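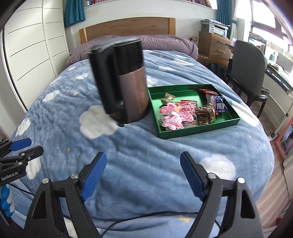
Limescale, fleece and other small matters of the cold season

When September comes, I receive more letters about kettles and blankets than about everything else together. Both come back into daily use at the same time, and both suffer from the same thing in our district, the hard water. I have collected my answers on one page, so that I can send people to it.

Descaling the kettle

There are many powders in the shops and I have tried a good number of them. I always return to citric acid, the plain kind in a bag, which is sold beside the jam sugar. Vinegar does the same work, but the kitchen smells of it until the evening and the first two pots of tea are not pleasant.

Fill the kettle half full with cold water and boil it. Switch it off at the wall, wait until it stops bubbling, and then put in one heaped tablespoon of citric acid. Put it in slowly. If the water is still boiling hard, it can foam up and come out by the spout, as happened to me in my first flat in Stullow, where I had to dry the whole worktop and the inside of a drawer.

Leave it for twenty minutes with the lid closed. Pour it away, rinse, boil fresh water one time and pour this away also. If some white spots remain on the bottom, do not scratch them with a knife or a metal sponge. Repeat the treatment with half the quantity, or leave the water in for one hour.

The small filter in the spout can usually be pulled out. Check your booklet, because on some models it is fixed. I lay mine in a cup with the same warm solution and afterwards brush it with an old toothbrush, from the inside to the outside.

The outside of a kettle needs only a damp cloth and a dry one after. Never hold it under the tap, and never put the base with the cable in water. If the outside is metal with a colour on it, leave the scouring cream in the cupboard. The colour is often only a thin layer and it does not come back.

How often? With our water I do it every four weeks. My sister lives where the water is soft and she does it twice in the year.

Washing a fleece blanket

Fleece is easy to wash and easy to spoil. What spoils it is heat. After one hot wash, or one hour in a hot dryer, the fibres stick together in little hard balls, and no softener will repair this.

Shake the blanket outside before you wash it. Crumbs and hair which go into the machine will come out of it in the same blanket, only pressed in deeper. For long hair I use a rubber glove, slightly wet, and pull always in one direction.

Wash it alone, or with other fleece. Towels are the worst company, they give off fluff and the fleece collects all of it. Thirty degrees, short programme, a small amount of liquid detergent, low spin. I don't use softener for fleece, it makes the surface a bit greasy and then the dust holds better. If the blanket has a printed pattern, turn this side inwards and fold it loosely before you put it in.

For drying, hang it over two lines and not over one, so the air can pass between. A fleece blanket of normal size is dry on my balcony after one windy morning. Indoors, over the bath, it needs the night.

Tea and coffee stains

For a fresh stain, press with a dry cloth and do not rub. Then cold water with a drop of washing-up liquid, press again, and rinse. A stain with milk in it must get cold water first, always, as warm water fixes the milk.

For an old stain I make a paste of bicarbonate and a little water, leave it on for half an hour, and wash as usual. It helps in perhaps half of the cases. Rania El Fassi wrote to me that she uses glycerine from the chemist before the wash, a few drops, left overnight. I have tried this on a tablecloth and the result was better than with my paste, so I recommend hers.

Chocolate should become hard before you touch it. Put an ice cube in a small bag, hold it on the spot, and lift the chocolate with the back of a spoon. What remains is grease and sugar, and washing-up liquid is sufficient.

Keeping biscuits crisp

Biscuits and cake don't belong in the same tin. The cake gives its moisture to the biscuits, and by Friday both are bad. Soft biscuits which you want to save can go in the oven at 150 degrees for 4 or 5 minutes, and then they must become completely cold on a rack before they go back into the tin. They feel soft when they come out, this is normal.

Two sugar cubes in the tin take some of the moisture. Change them when they begin to lose their corners. A piece of blotting paper under the lid is also good, if you can still find it.

Chocolate I keep in the coolest cupboard, not in the fridge. The white bloom that comes on it is harmless, but not nice to offer. Use this chocolate for baking.

What it costs to boil too much

Paora Rutherford, who reads his meter more carefully than I do, asked if it is true that one should boil only what one needs. It is true. Measure your cups one time with a jug. My everyday cup holds 195 ml and the big one, which I bought at the market in Vakasby, holds 437 ml, so it is more than double, and I had never noticed. Now I fill the kettle with the cup itself. Remember only that every kettle has a minimum mark, and you must not go below it.

Water that stood in the kettle overnight I give to the plants. The ferns are content with it.

From the letters

A reader in Halliday asks about a new kettle that tastes of plastic. Boil it full five or six times and pour the water away. If the taste is still there, leave a sliced lemon in the boiled water overnight, and rinse well. If this does not help either, take it back to the shop while you have the receipt.

Another one asks if a wool blanket can be washed in the same manner as fleece. No. Wool wants a wool programme, wool detergent, and to be dried flat. I will write separately about wool when I have finished with the moths.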